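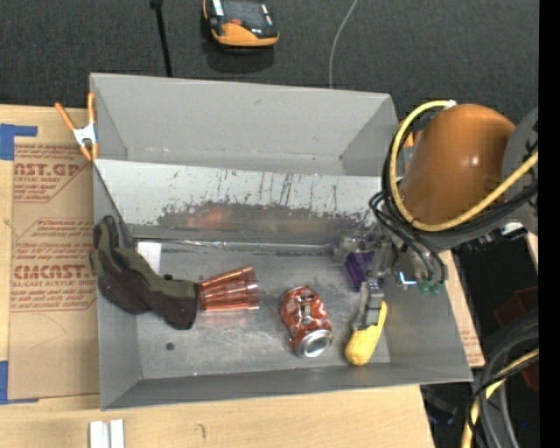

Chapter 9
How proteins find their shape

A protein leaves the ribosome as a limp string of amino acids and, within a fraction of a second if it is a small one, has folded itself into something useful. It receives no instructions during this process and has no hands. Students meeting the idea for the first time tend to nod politely and write it down, and only later, usually on a bus, does it strike them as outrageous. Shape matters in biology much as it does in the kitchen cupboard. Cups that nest, like the copper-coloured plastic ones lying on their side in the metal bin, do so because the outside of one suits the inside of the next. A crumpled piece of cloth makes no such arrangement with anything. An unfolded chain is closer to the cloth, and a good part of this chapter is about how it gets to be more like the cup.

The puzzle is easy to state. Take a modest chain of 152 amino acids and suppose that each can sit in only 3 positions. The number of possible arrangements then runs to more than seventy digits, and a protein that tried them one by one would still be at it long after the sun had given up. Proteins plainly do something cleverer, or at any rate lazier. They roll downhill. Greasy side chains turn inwards, away from water, and the rest of the molecule makes the best of it.

Some proteins need help, and get it from other proteins known as chaperones. The name suggests someone stern at a dance, and it fits rather well: much of their job is to keep sticky young chains from clinging to unsuitable partners. Section 9.2 follows one such chain through a chaperone, using the teaching notes that Leena Halonen and Arwel Gethin wrote for the Vellow summer course. Their diagrams have been redrawn. Their jokes have been left out, at Gethin's request.

Folding also goes wrong. Misfolded proteins can gather in clumps that the cell finds hard to clear, and these clumps turn up in several diseases of the brain. Whether they are the culprit or merely the mess left behind is still argued over, sometimes loudly.

Before you start

You should be comfortable with the peptide bond and hydrogen bonding (Chapter 2). If you skipped Chapter 2, this is where it catches up with you.

Key words: side chain, native state, chaperone, aggregate, denature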